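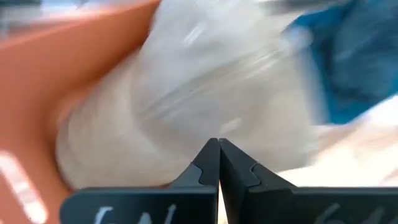
Bin Picking Rules for the Home Workshop

Revised 23 June 2023

These rules apply to any small arm with a two-finger gripper and a wrist camera, used to sort household items out of open bins.

Before a run

Write a label on each finger with a paint marker. Fingers are replaced as a pair. Do not mix an old one with a new one.

Close the fingers fully and check the tips. They should meet at the center with no side step. If they miss, loosen both mounting screws, close the gripper, and tighten again.

Wipe the camera cover with a dry cloth.

During a run

Keep approach speed under 200 mm per second, and slow down further for thin or translucent plastic. Depth readings on milky surfaces are poor. Do not plan a grasp from a picture blurred by motion. Let the arm settle for 2 seconds, then take a new one.

Grip ridged or threaded parts across the ridges where possible. Soft goods such as cloth go last.

Hands stay out of the bin until the arm is parked. Pausing does not count as parked.

After a run

Log failed grasps by finger label. After six failures on one pair, check the tips again.

The speed limit was lowered in April at the request of Valter Loureiro. Send corrections to Demetrio Gallardo.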